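Equipment Planning Group
Minutes of the meeting held in January 2018
Wemiscombe site, upstairs meeting room

Print this page | E-mail this page

Present: six members of the group, plus one guest from purchasing. One apology received.

1. Minutes of the last meeting

Approved with one correction. Under item 4, "second arm" should read "second hand." The arm itself is not being duplicated this year.

2. Table-clearing work, current setup

The group looked at the table before sitting down. The gingham cloth and the woven divider are staying for now. The target for this stage remains the square black tray with a paper plate in it, with the bowls, cups and other items left on the table around it.
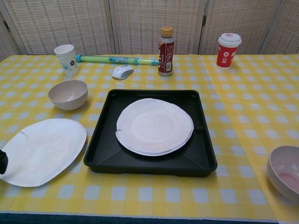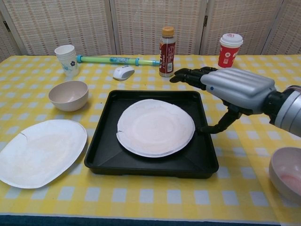 3. Budget position

Purchasing reported that 3,939 dollars is left in the small equipment line. It must be committed by the end of March or it goes back to the general fund. Wages, electricity and the rent of the room come out of other lines and were not discussed.

One member asked if unspent money from the Teson conveyor trial could be moved over. Purchasing said no. That money was tied to the conveyor and has already been returned.

4. Second hand

The group has wanted a spare robotic hand for some time. If the present one has to go out for repair, all table work stops until it comes back. Two suppliers were asked for prices.

Mandex will sell a new hand with a one-year warranty. The price is well above what is left in the line, and they would not split the invoice across two budget years. Delivery is 60 working days from order.

Vasilakis offers a rental. The deposit and the first two months would fit inside the remaining money. They will also take the rental payments off the price if we decide to buy later. Their hand uses a different wrist plate, and we would need an adapter. They did not say in the quote if the adapter is included.

There was a long discussion. Some members did not like renting, having been left with a large cleaning bill on a rented lift table. Others said a purchase is simply not possible before the summer and we should stop asking for quotes we can't accept.

Decision: ask Vasilakis for a written price for the adapter and for the wording on cleaning and wear. Hold the Mandex quote on file. No order to be placed until both answers are in.

5. Finger covers

Plates with food residue on them are part of the work, and so are bowls. The black fingers are not covered. Washable covers are sold in packs of 47, an odd number that purchasing has checked with the seller twice. One pack agreed as a first order. If they slip on the rim of a paper plate they will not be reordered.

6. Table supplies

Paper plates: agreed to buy the cheap fluted kind again. A proposal to change to heavier plates was turned down. The thin ones bend and tear, and the people we are planning for use thin ones.

Trays: one more black square tray to be bought, same size as the present one.

Bowls: no purchase.

Cups: 60 more of the paper ones. The flower print is fine if it is still sold, otherwise plain white.

7. Storage

The shelf unit by the door is full. A lockable cabinet was priced, but the group felt it should come from the building budget. Purchasing will ask. Until then, boxes are not to be left in front of the fuse panel.

8. Any other business

The label printer is out of tape again. Two rolls to be added to the supplies order.

A request came in from the Wemiscombe front desk for advance notice of large deliveries. Agreed.

9. Next meeting

In March, before the budget line closes. The adapter price is to be sent round ahead of the meeting.

Comments (3)

benchside
Item 4, the adapter was extra when my department rented from them. Get it in writing.

Reader from second floor
Could the supplies order include gloves for the people who wipe down the table? We are sharing one box.

purchasing desk
Gloves added to the order under item 6. Send me the size.

Questions about these minutes: contact the Equipment Planning Group office, Wemiscombe
© 2018 Equipment Planning Group
Back to top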